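I spent most of October moving my late aunt's recipe cards into something my cousins can read. A few notes for anyone starting the same job.

There were 300 cards in 2 tins. Most are in her handwriting, some are typed, and a lot are clipped from the backs of packages and taped down.

First thing I did was sort by paper, before I read a single recipe. The blue-lined cards are from when she lived in Clevolcombe. The plain ones came later. That gave me a rough order with no dates to go on.

Don't peel the old tape. I tried it on a card for plum cake and lost half the oven instructions. Now I leave it alone and work from a scan.

I type exactly what she wrote, spelling included. If she wrote "flower," it stays "flower." My own notes go underneath in brackets so nobody mixes up the two.

Her measurements are the slow part. "A coffee cup" meant one specific cup, and my cousin Lovisa Backlund still has it. She filled it with water and poured it into a measuring cup for me. A little under 2/3 cup.

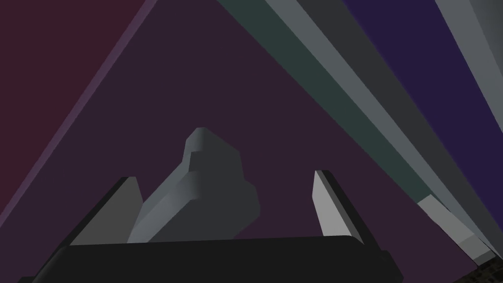
"Hot oven" I'm leaving as "hot oven." I put my guess in the brackets and change it if the first batch burns.

Some cards name people. "Castaño's beans" shows up three times with different amounts of garlic. I kept all three. My mother says he was a neighbor and the last version is the good one. I made it and agree with her.

One card only says "same as before but less." No title, nothing on the back. It's filed under M for mystery.

Another has 3688 written in the corner in red pencil. Could be the end of a phone number. I typed it in anyway.

Backups: one copy on my laptop, one on a drive at my mother's house, and one printed in a binder. The binder is the one people use. Get the page sleeves, you will spill on it.

If you're doing this for family, ask your questions now. I waited too long on the pickles and there's a step between "salt them" and "the next week" that no one can tell me.

I do 30 minutes a night after dinner and then stop. When I went longer I started skipping lines and had to redo a whole evening's worth.

Still to do: breads, and everything she filed under "other." I'll post the beans tomorrow if people want them.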